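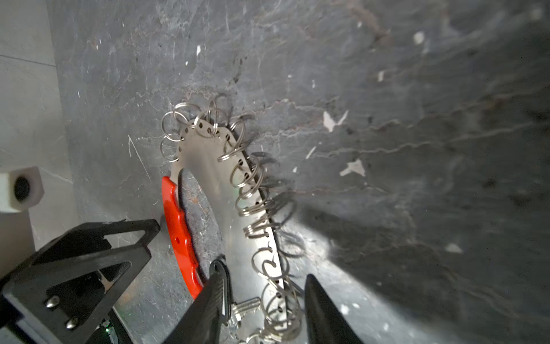

Ticket 258, key register export fails after the April update. The Brernden office tracks door keys in Truledel, one record per hook position, with the position code typed in by hand. The organizer plate has a row of small round holes along its edges, split rings threaded through them, and each hole is a position in the register. Export to CSV stops with "duplicate position" and writes an empty file.

April | Felista Nyaga
2 min read
Print | E-mail

Steps tried:
Restarted the Truledel service. No change.
Ran the export from Esther Khaemba's account. Same error.
Exported the archive only. Completed.

Cause: the update trims leading zeros from position codes. Codes 03 and 3 were separate records before and now collide. The older code dates from the 1982 numbering, which Kanini Kinyua confirmed is still used on the paper sheet.

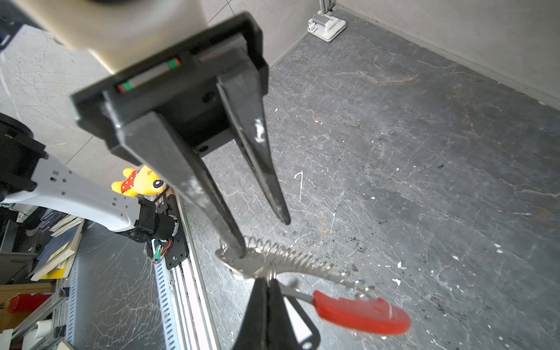
Keys hanging in a gripper, gray floor behind.

Fix: changed the position field from number to text, restored the codes from the previous night's backup, and reran the export at 2:40 p.m. File opened correctly. Upendo Gachanja compared it with the paper sheet and found 2 records with the wrong door name, both corrected.

Open: the import screen still trims zeros. Do not import until the vendor patch is in. Assigned to Aisyah Mangundap.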